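Subject: Re: Tuvora hand vs. the Brannigan gripper

On 2026-05-13, Francine Bélanger wrote:
> Has anyone run the Tuvora on thin plastic? Our
> Brannigan drops one packet in five.

We put both through 400 picks in January. The Brannigan missed 47, nearly all of them flat packets. The Tuvora did better there but is slower to close — we left the controller settings alone. Bottles on their side were easy for both. Current test table, between grasps: 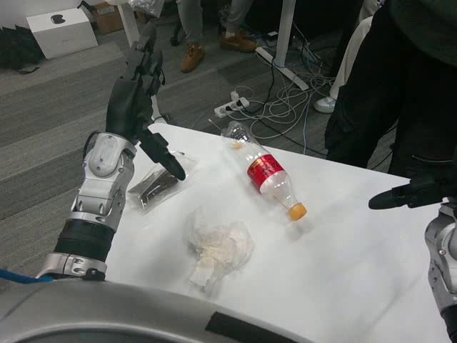 Francine added off-list that she would slow the approach before swapping any hardware. I'll try that next and post the numbers.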